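Teaching a sidewalk robot by remote control: project report

Our group set out to check a claim we had read too often, that a wheeled robot can learn to follow a path if a person simply drives it well enough for long enough. We used the Flodel base and steered it from a laptop through Condley, saving the camera view together with each steering command. The easy route was a paved path with grass on both sides.

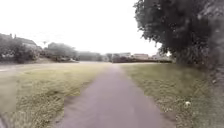 Brekke wrote in the shared notes that smooth driving was the whole problem, and that a learner who never sees a mistake never sees a recovery either. We agreed, a bit late. By then we had 148 runs, nearly all of them dead center.

So in December we added 200 runs with deliberate drifts toward the grass, and moved part of the work to a residential street, where there is a road on one side and a wrong turn costs more.

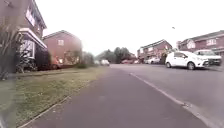 The drifts were harder to drive than we expected. Two operators corrected at different moments, and the saved commands disagree in places - we did not clean this up. Around 3000 steering corrections went into training. Whether the policy learned the path or just our habits, we can't say from this data, and we doubt the Flodgate write-up we started from could say it either.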